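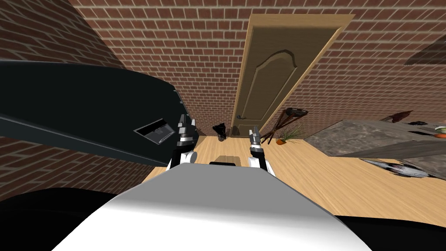
Home Posts Replies Media

Altell Planning Group
Tuesday, January 16, 2024 – 2 min read

1/ Altell has released an update to Basonum, its motion planner for two-arm robots. The simulated rooms from the Nilldale set are included.

2/ Both arms are now planned together. The earlier version planned each arm alone and checked for collisions afterward.

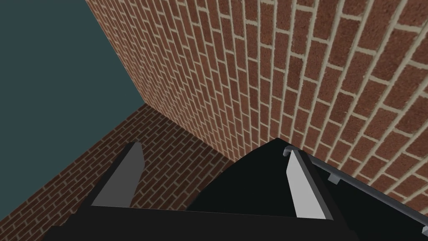 3/ Wrist camera views are rendered at every planning step – 29 test rooms, 6 start poses each.

4/ Support for the Panganiban controller is scheduled for April.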